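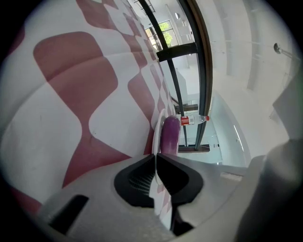 Plurell Flooring Help Desk
Ticket subject: Scuffs that come back and a seam I can suddenly see, Zurkum pattern in maroon and white
Opened: 24 January 2026
Category: Installed product, care and repair
Status: Closed by customer

Original message

Hi there! I have your Zurkum floor covering, the one with the big puffy squares in that dusty maroon-pink on white, and before I start complaining I want to say I still love it. It makes me happy every time I walk in. It went down last May, it covers 51 square feet, and it runs right up to a black metal railing with glass panels in it (a Zalewska, in case the brand matters to you, I have no idea).

Two problems, and I can't tell if they're really one problem.

First, scuffs. They're faint, kind of a gray haze, and they're mostly out toward the one side where everybody turns the corner. I mop, they vanish, I'm thrilled, and by the next morning they're back in what I would swear are the same spots. I've been using Lultano floor wash, the concentrate, which the store sold me along with the floor.

Second, the seam. There's one join and it goes across on the diagonal, because the installer set the pattern at an angle to the railing. For months I couldn't have told you where it was. Now it's a thin line and I can find it from across the room, and it passes through the same area as the scuffs. It isn't lifting as far as I can feel. If I drag a fingernail over it there's a tiny click and that's all.

What should I try? I would really like to avoid pulling anything up. The installer cut the edge around every one of those railing posts and I watched him do it and I don't want to put anyone through that again.

Reply from Plurell support

Thanks for the detailed message. Before we look at the seam, please rule out cleaner residue. Haze that disappears when the floor is wet and returns when it dries is usually residue. Please tell us how much Lultano you add per bucket, whether you rinse afterward, and whether the seam line looks the same when the floor is wet.

Also please confirm that the floor has not been waxed or polished, and let us know if the area gets direct sun.

My reply

Okay, so I have to confess to the bucket thing. The bottle says one capful and I've been doing a glug. Maybe a generous glug. I don't rinse, I didn't know you were supposed to rinse, the label has a picture of a happy sparkly floor and no second bucket anywhere in it.

No wax, no polish, never.

Sun, yes. There's tall clear glass all along the railing and a window beyond that, so it gets light for a good part of the day. Lovely to sit in, very unforgiving about dirt.

I'll wet the seam tonight and report back. I'm going to keep notes right in this ticket if that's okay, because I know myself and if I write it on paper I'll lose it.

My notes, first evening

Wiped a patch with a damp cloth, plain water only. The haze went away while it was wet, just like you said. The seam did NOT go away. It got a little darker, if anything. So I guess that answers my question about whether they're one problem.

Let it dry. Haze came back. Then I rubbed my thumb across one of the white bits and it squeaked and left a cleaner stripe, which was disgusting and also kind of satisfying.

My notes, second evening

Did a proper rinse. Here's what I did, in case it helps somebody else who's reading this with a glug habit:

Swept first. Then swept again, because there's always grit in the gap where the floor meets the foot of the railing posts and it only comes out if you go in sideways with the little brush.

Plain warm water, mop wrung out hard. Changed the water when it turned cloudy. It turned cloudy right away. No dirt in it that I could see, just cloudy, with a skin of bubbles on top, and I hadn't added a single thing to it.

Changed it again. Still bubbles. I was a little embarrassed by then.

By the fourth bucket the water was staying clear and I stopped. Left everybody's shoes by the door and wouldn't let anyone walk on it for 90 minutes, which was a harder sell than you'd think, since we practically live on that floor. 

Result: the haze is gone from most of it. The maroon looks deeper, which I wasn't expecting. I had really started to believe the color had faded in the sun and it was soap the whole time.

There are still some scuffs left. Fainter, and now that the haze is off them I can see they're actual marks with a direction to them, little short swipes.

Reply from Plurell support

That's a very good result. The bubbles confirm residue. Please use plain water for the next few washes, then return to the cleaner at the amount on the label.

For the remaining marks, try a clean, dry microfiber cloth first and rub in the direction of the mark. If that does not work, use one drop of plain dish soap on a damp cloth, then rinse. Please do not use a melamine sponge or any powder cleaner on the Zurkum finish as it will leave a dull patch.

For the seam: can you run a strip of paper along it and see if the paper catches or slides under at any point?

My notes, next day

Dry cloth took off more than I thought it would! The swipes near the middle are gone. Two of the ones out toward the corner where people turn are staying put. Dish soap made them lighter. I'm not going to keep scrubbing, because I read what you wrote about dull patches and I have a heavy hand (see: glug).

I will also admit I already used one of those melamine sponges on one square back before I opened this ticket. You can see it if you get down low with the light behind it. It's a little flatter looking than the squares beside it. I can live with it, I just feel like I should put it on the record.

Paper test. I cut a strip off an envelope and went along the whole seam on my hands and knees. It doesn't slide under anywhere. It catches very slightly in one place, close to where the seam gets near the railing, and the rest is smooth. There's some dark stuff in the line itself, though. I got a toothpick and ran it along a little section, very gently, and it came up gray. So is the line just dirt?? Have I been looking at a stripe of old soap and grit this entire time?

Reply from Plurell support

Most likely, yes. If the cleaner was strong and not rinsed, it tends to settle in the join and stay slightly tacky, and then it holds dirt. The toothpick is fine. A soft toothbrush is easier. Use plain water, brush along the seam and not across it, and blot as you go so water does not sit in the join.

Please do not apply seam sealer until it has been clean and dry overnight. You may find you do not need it.

My notes, toothbrush night

I did the entire seam with a toothbrush. I put a folded towel under my knees and did it in short sections, 10 strokes and then blot, move along, 10 strokes and then blot. A podcast helped. My back has opinions about it today.

The blotting cloth was filthy. I went over it a second time and the cloth came up nearly clean.

Let it dry overnight with nothing on it.

My notes, morning after

Okay! So in the morning light the seam is still there, I don't want to oversell this. It's a thin line, and on the white parts I can pick it out if I'm looking for it, mostly up toward the one side. But it's thin and pale now where before it looked like somebody had drawn it with a pencil. On the maroon squares I have trouble finding it.

The pattern match is really good, by the way. I never appreciated it until I had my nose on it. The squares carry right over the join and the corners meet up. Please tell whoever decides on the pattern repeat that it was noticed.

The one place where the paper caught is the same as before. You mentioned the sealer. Is it worth doing just that spot, or does it have to be the whole length? I'm worried a patch of it would be shinier than the rest and then I'd be staring at that for the next year.

Reply from Plurell support

If there is no lifting and the paper does not go under, we would leave it alone for now. Sealer on a short section can show as a glossy stripe, as you guessed. Check that spot again in a month. If the paper slides under at any point, write to us and we will send a tube of sealer and the instructions for doing the full length.

For the last two scuffs, they may be in the finish itself. They usually become less noticeable with normal use.

My last note, closing this out

Leaving it alone is my favorite kind of instruction. I've put a mark on the calendar to redo the paper test.

For anyone who lands on this from a search: measure your floor wash. Rinse. If your mop water foams when you haven't put anything in it, keep going until it doesn't. And do the seam last, with a toothbrush, after the rest is dry, because I dripped dirty mop water over mine the first time and had to redo the end of it.

I also washed the glass in the railing while I was down there and now I can see every fingerprint from last night, so I don't know that I recommend that part.

One small thing for Plurell, could the care sheet mention rinsing somewhere near the top? Mine has it on the back, in with the warranty stuff, and I only found it when I went looking for the color name. You can close the ticket. Thanks for being patient about the glug.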